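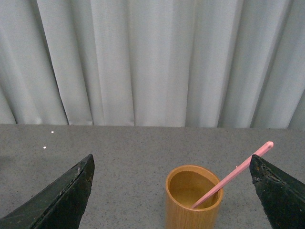
The speckled grey top and the pale curtain behind it.

The Sala drinks corner: student project report

Print this page | E-mail this page

Eun-ji Ha and Hamish Rewi, Deltside College
Project tutor: Ginette Gaillard
11 September 2018

Sala is the common room on the ground floor at Deltside. Until this year people made their drinks on a windowsill near the door, and spoons and stirrers were left wherever there was space. Our project was to plan a proper drinks corner with a table, a backdrop and a holder for the stirrers. We had a budget of 400 pounds and six weeks.

We began with a paper questionnaire and got 139 back. The most common complaint was that the windowsill always looked dirty. The second was that people could not find anything to stir with. A few asked for a better kettle, but that was outside the project and we passed it on to the college office.

The table and curtain

We looked at a plain white top, a dark one and a speckled grey one. Remo Galli from the workshop let us borrow offcuts and leave them in Sala over several lunchtimes. The white offcut showed every tea ring. The dark one showed sugar and dust. The speckled grey hid most marks, and we chose it for that.

It has one weakness. Dark crumbs get lost among the flecks, but a bright white bit stands out straight away. We also think a surface that hides dirt may be wiped less often, so we have asked for it to go on the evening cleaning list — at the time of writing this had been agreed but not started.

The curtain covers the shelving on that side of the room. We picked a very light grey so the corner would not look gloomy, and let it hang in full folds. Our first hem was too long and dragged on the floor, and Eun-ji took it up by hand in July. The hem line is still a little uneven.

The holder

For the stirrers we wanted something that could stand on the table and be lifted with one hand. We bought nothing new for this part. One of the cups we tried was a light blue plastic one from the Sala cupboard. 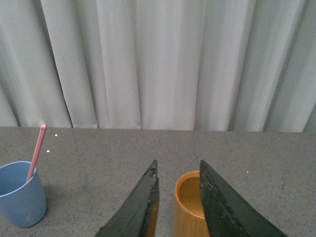
Light blue plastic cup with a thin pink stick leaning on the rim.

The blue cup is wider at the rim than at the base. A stick put into it leans over to one side, so it is easy to pick out. With a handful of sticks in it the cup felt top-heavy, and Hamish knocked it over while reaching for the milk. It washes well, and the colour is easy to find against the grey.

The other was a wooden cup lent by Evaristo Longo, who teaches the evening woodwork class.

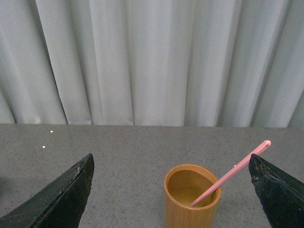
The wooden cup on the same table. The grain runs up the outer wall.

It is a straight cylinder with a smooth, shiny inside. Sticks stood more upright in it and it stayed put when the table was bumped. It should not go through the dishwasher, so somebody has to wash it by hand. People who used the corner liked the honey colour next to the grey, and several asked where they could get one.

Result

We recommended the wooden cup for the stirrers, with the blue one kept for used sticks. The project stayed within budget. If we did it again we would test the holders for longer than 2 days, and at breakfast as well as at lunch — the room is used quite differently then.

Share this report: 6 shares | 2 comments

Related reports
Coat hooks and lockers in the Pemden building
Uvero reading room: new lamps
A noticeboard for the Deltside workshop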